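HOSP 87 – Food Service Operations
Unit 2 handout: Shared dining areas
Instructor: Dalal Geagea

Read this before the April site visit. Bring it with you, along with the seat count sheet.

1. Who clears the table

Every dining room settles this question one way or another. In full service, staff clear. In self-service, the guest clears and staff wipe down. Most workplace pantries fall in between, and that is where tables get missed.

Key terms:
Turn – one party seated, served and gone.
Reset – returning a table to its starting state.
Bus station – the point where used dishes are dropped off.

2. Trays

A tray sets the size of the meal. Guests with a large tray take more dishes and make fewer trips. Guests without one take less and waste less, but the line slows down because people go back. Check tray width against the rails and the table before ordering. Two large trays facing each other will not fit on a narrow table.
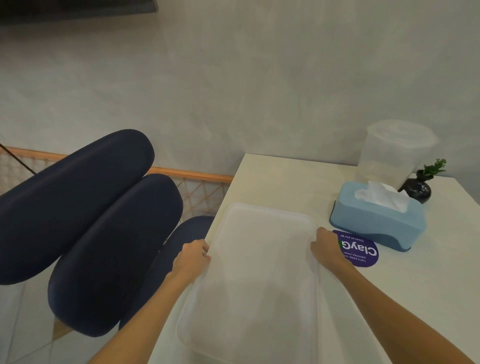 Fig. 1. Large white plastic tray, held at both sides.

Trays should be stacked only when fully dry. Pull any with cracked rims.

3. Case: the Sayegh building

The pantry at Sayegh serves 743 employees on one floor. Carol Hulme's team tracked used dishes left on tables over one month, first with no signs and then with small signs at eye level. The wall signs made little difference. Messages placed on the tables did better – people read them while seated. Compare this with the Gindinico reading, where the bus station was moved closer to the exit.

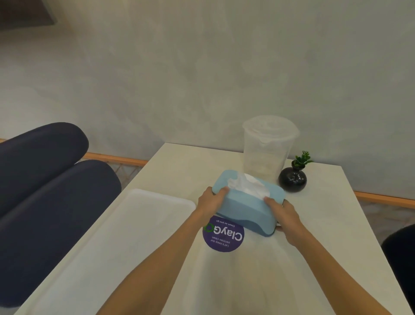 Fig. 2. Tabletop sticker with the line "Clean as you go," partly under a tissue box.

4. For discussion

Where would you put the bus station in a room with two exits? What should stay on the table between turns, and who restocks it?

Written answers go to Jad Issa, one page maximum.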